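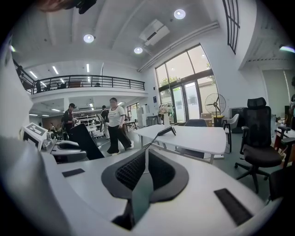 Leak test fails only when the tip is angulated, scope is a Foline gastroscope, do I stop using it?

Posted by Sólveig Hjaltested

Small animal clinic in Tutesthorpe, we have a secondhand Foline video gastroscope, bought in May, no service history to speak of. Came with the case, water bottle, a bag of valves, most of a manual (cleaning chapter is there, repair chapter isn't). Over 40 cases on it with us, mostly dogs that ate socks.

So. Manual leak tester, the hand bulb kind with a dial. Cap on, tester on, pump up into the green, needle holds. Holds fine as long as everything is straight. Then I turn the up/down knob all the way and the needle drops a little. Let go, pump it back up, holds again. Full down, nothing. Left and right, nothing I can see. Only full up.

Dunked it in the basin to look for bubbles. Got some right away but I think those were air trapped in the channel port, they stopped. Then with the tip curled up I got a tiny string of bubbles near the bending rubber, or I think I did. Did it agian and couldn't find them. The other nurse looked and says no leak, it's just the volume changing when the tip bends and I'm being paranoid.

Picture on the monitor is fine. No fog, no flicker, light is good. Suction ok. Water a bit weak but it always was.

What I want to know:

Does a needle drop on angulation always mean a leak or can it be normal

If it IS leaking can we finish out the cases we have booked and send it after

Is the bending rubber something a person can replace herself, I see kits for sale

Drurnmont quoted 283 for what they call a "distal reseal" without seeing it, no idea if that's good or a teaser price. Vet who owns the place wants an answer today of course. Thanks, sorry this is long, typing between patients.

Replies

Posted by Sang-wook Chae

Stop using it. Don't soak it again either until you know.

Longer version. Your nurse is half right. When you bend the tip the inside volume changes a bit and the needle can twitch. Twitch, then sits still. What you don't want is drift. So the test is not "did it move", the test is "did it keep moving". Pump up, wait for it to settle, full up, lock it if yours has the lock, then take your hands off and watch. Don't touch the bulb. If it moves a hair and parks there, volume. If it creeps and creeps, leak.

You said you had to pump it back up. Did it come back by itself when you straightened the tip? That's the bit you left out and it's the most useful bit. Volume change comes back. Lost air doesn't.

Also the direction thing. A leak that shows up in full up only is textbook for a small cut or pinhole in the bending rubber on one side. Straight, the rubber relaxes and the hole closes itself. Bend away from it and the hole stretches open. Could also be where the thread wrap and glue sit at the end of the rubber, the glue cracks with age and you get a gap that only opens in one direction. Look at both ends under a good light with a loupe. Glue should be smooth and shiny. If it's chalky, yellow, has little craters, there's your answer probably.

Before all that rule out the tester. People skip this every time. Check the tester by itself first, pump it with nothing attached and pin the connector shut however your model does it, see if the needle holds. O-ring on the connector dries out. A bad O-ring usually fails all the time and not just in one direction, so I doubt it, but moving the knob also moves the control body around and tugs the tester tube, and I've seen that loosen a tired connection just enough. Hang the tester so it's not pulling, try again. 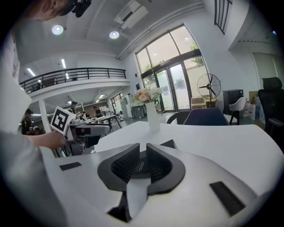 Then the wet test, and do it in order or you'll fool yourself like you did with the port bubbles:

Valves off. All of them. Biopsy cap off too.

Tester on and pressurized BEFORE anything goes in the water, and don't connect or disconnect it under water, ever. Water goes straight in.

Clean water, no detergent. Suds hide everything.

Whole scope under, not just the insertion tube. Flush the channels with a syringe to push the trapped air out. Big bubbles come out, that's fine, that's what fooled you. Wait until it's quiet.

Now bend. Slowly, all directions, hold each one. Then look at the channel openings, the switches, the control body seams, the boot by the knobs. Wipe off the little bubbles that cling to the surface with a finger. A real leak makes a new one in the same place.

Out of the water, dry the tester connection, then take it off and let the pressure out before the cap comes off. Order matters, check your manual for your model. I'm going by the Foline stuff I've handled and they changed the cap at some point.

If you see a repeat stream from the same spot, done, it's leaking. Keep the tester on and pressurized while you get it out and dried. Positive pressure keeps water out.

As for finishing the booked cases. No. I know what it costs to reschedule. But a scope that leaks pulls in water and detergent and patient fluid. One, you can't disinfect the inside so you're carrying one dog's stomach to the next dog. Two, the moisture gets to the image chip and the angulation wires and a cheap fix turns into the kind of quote where they suggest you buy another scope. The picture looks fine right up until it doesn't. Fog usually shows when the light's been on a while and it warms up, so a quick look at the monitor proves very little.

DIY rubber: people do it. I do it, but I was trained and had a bench and ruined a few. Getting the rubber on isn't hard. Thread wrap and epoxy is where it goes wrong, uneven glue gives you a rough edge in somebody's esophagus, and wrong glue won't survive the disinfectant. If the rubber is too tight you lose angulation, too. Not for a first timer on your only scope.

The quote I can't judge without knowing what's in it. Ask them, in writing: does it include the rubber and glue at both ends, does it include an angulation adjustment, do they open it and look for fluid, and what happens to the price if they find some. And ask if you get the old one back unfixed and for how much if you say no. Any place that quotes sight unseen will have a line like "pending evaluation", read that line.

Tell them before you ship that it failed leak test and that it's been disinfected or hasn't. Tag it. And vent cap ON if it goes by air. Cap OFF if it goes in the washer or the basin. Mixing those two up kills more scopes than dogs' teeth do.

Posted by wetlab_gus

had same thing w an older one. ours was the channel not the rubber. forceps had poked through right at the bend, so it only opend up when you curled it. bubbles came out the biopsy port and we kept thinking it was trapped air. so check that before you pay for a reseal bc a reseal wont fix it. channel job costs more.

also who sells these without a service history lol

Posted by Sólveig Hjaltested

OK did it again on lunch. Tester alone holds, O-ring looks new even. Needle does NOT come back when I straighten the tip. Locked it full up and left it hanging, it crept down the entire time, after 7 minutes it was out of the green.

Wet test with everything off and flushed this time (I had left the biopsy cap on before, sorry). Nothing from the port. Bubbles from the rubber, same spot, 2 tries running, just behind the glue on the side that's outside of the curve. So not the channel, I think? And the glue there is yellow with a nick in it. Could be tooth, could be the case lid.

Took it out under pressure, dried, hung up, tagged. Vet is not happy but she read the part about one dog's stomach to the next dog and went quiet.

Called Drurnmont. Price is rubber plus glue both ends, angulation check included, inspection for fluid included but if they find any it's a new quote. Return unrepaired is free but we pay shipping. Also called Sung, they do a loaner while yours is in but need a deposit, waiting on the number.

Is the forceps thing visible from outside any way? Would like to know before it goes out.

Posted by Sang-wook Chae

Not visible from outside. A shop will run a tiny borescope down the channel, ask for that, takes them no time. Feel for a catch when you pass forceps with the tip straight, if it snags in the same place every time mention it. Don't force it and don't pass anything with the tip bent.

Nothing at the port with the tip curled is decent evidence the channel's ok. Bubbles where you describe is rubber or glue. A reseal is the right job.

Take the loaner if the deposit isn't silly. Leak test it when it comes out of the box, before you use it, and write down the result. Otherwise their leak is your leak.

And do the test bent from now on, after every case, before the basin. Pretty sure whoever had it before you only tested it straight.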